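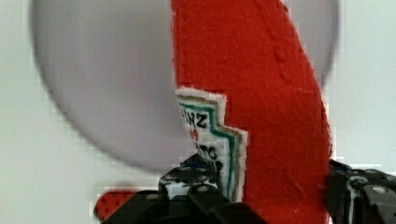 # About us

Tulo is a toy kitchen library. We lend play food, dishes and small pretend appliances to preschools, home daycares and families, by the month or for a single weekend. Noura Boutros started it with one shelf of felt vegetables and a notebook. The catalog is now at 1,378 pieces, and the notebook is still used for repairs.

Our sets are built around a meal. The breakfast set is the one most people ask for first: plates, a bowl, a cup, a colander, fruit, and a ketchup bottle that goes out more than anything else we own. 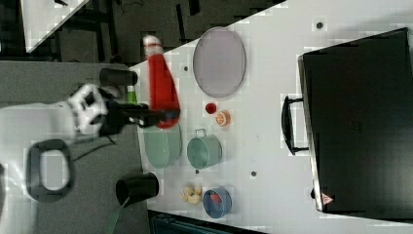
**Can we borrow single pieces instead of a whole set?**

Single pieces are fine as long as you take at least four, and they come back on the same date as a set would.

Everything that comes back gets washed or brushed, depending on what it's made of. Munther Darwish handles the hard pieces and Rodel Espiritu does the felt - mostly lint, sometimes a seam. Then the set is laid out on a white table and checked against its card before it goes back on the shelf.

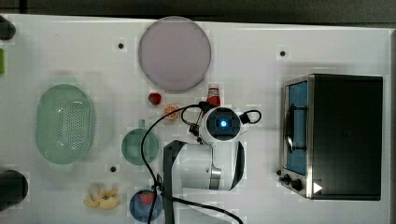 Fruit is what goes missing most. We keep spare strawberries and orange slices in a drawer and don't charge for the first one lost. Bigger items, such as a toaster oven or a pot, are $40 to replace.

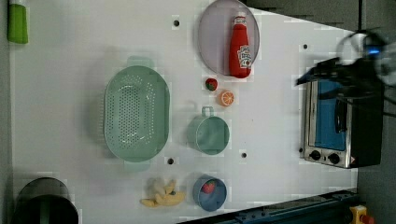 Flodholm, November

We've moved the pickup counter to the side door. Sunday returns go in the bin under the window, with the card inside the bag. Jad Hijazi is taking requests for the spring sets - write to him if your group needs something we don't have yet.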